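Section 7: Running the shelf demonstration on an open day

This section covers the shelf demonstration for the Kidura two-arm picker when it is shown to visitors. It assumes that the arms have been mounted and calibrated as in Section 4, and that the Torketti controller is on software release 2 or later.

The demonstration has a manual part, in which a presenter works the shelf by hand, and an automatic part, in which the Kidura repeats the same pick. Always do the manual part first.

7.1 Before visitors arrive

1. Put out the floor barrier 60 cm beyond the furthest reach of the arms. Check both ends.

2. Switch on the controller and leave it for 35 minutes. The joint readings drift until the drives have warmed up.

3. Load the shelf plan named Stullunness from the Plans menu. If the list is empty, enter service code 1785 and choose Reload.

4. Compare each shelf with the plan. Bottles of one product must stand together with their labels to the front.

5. Press each emergency stop in turn. The lamp on the controller should go red every time. Reset before going on.

Note: Worn paint on the shelf rails does not affect the picker. New reflective tape does, and should be taken off.

7.2 Manual part

1. Set the key switch to HOLD and take the key out. The presenter keeps the key.

2. Stand square to the shelf with both hands free.

3. Rest the left hand flat on the front of a bottle next to the one being picked. Do not push.

4. Grip the chosen bottle with the right hand, tip it slightly and draw it forward out of its row.

5. Put it back in the same place, label to the front.

6. Repeat slowly if people at the back could not see. Dagmar Čierny, who wrote the visitor script, suggests saying each step aloud the second time.

Caution: Toilet cleaners are corrosive. Check that caps are tight before handling, and do not let visitors pick bottles themselves. Remove any bottle that leaks.

7.3 Automatic part

1. Clear everyone from inside the barrier, including the presenter.

2. Put the key back and turn it to RUN.

3. Select Pick With Support and press Start. The left arm moves first.

4. If the right arm stops short of the bottle, press Pause and check the row against the plan - a bottle set too far back is the usual cause.

5. At the end of the pick, turn the key to HOLD before answering questions at the shelf.

Caution: Never reach over the barrier to straighten a bottle while the key is at RUN.

Radoslava Jireš at Gajdoš keeps the current list of shelf plans and can send replacements. Plans made before September must be converted first (see Section 9).

7.4 Hand positions for the manual part

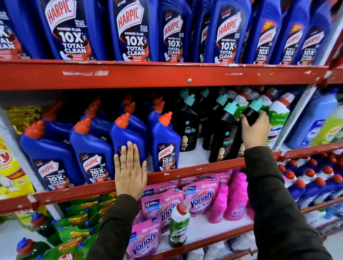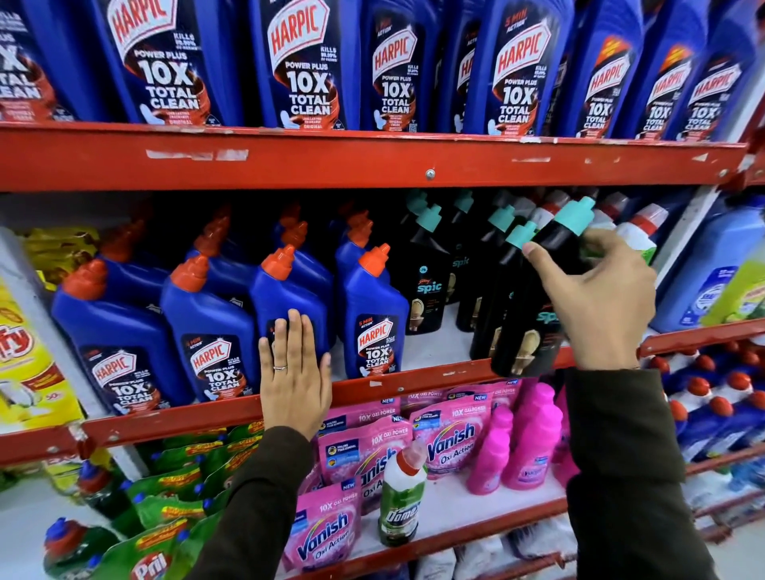 Figures 7-1 and 7-2. Left hand flat on a Harpic bottle, right hand gripping a black Spic bottle on the middle shelf.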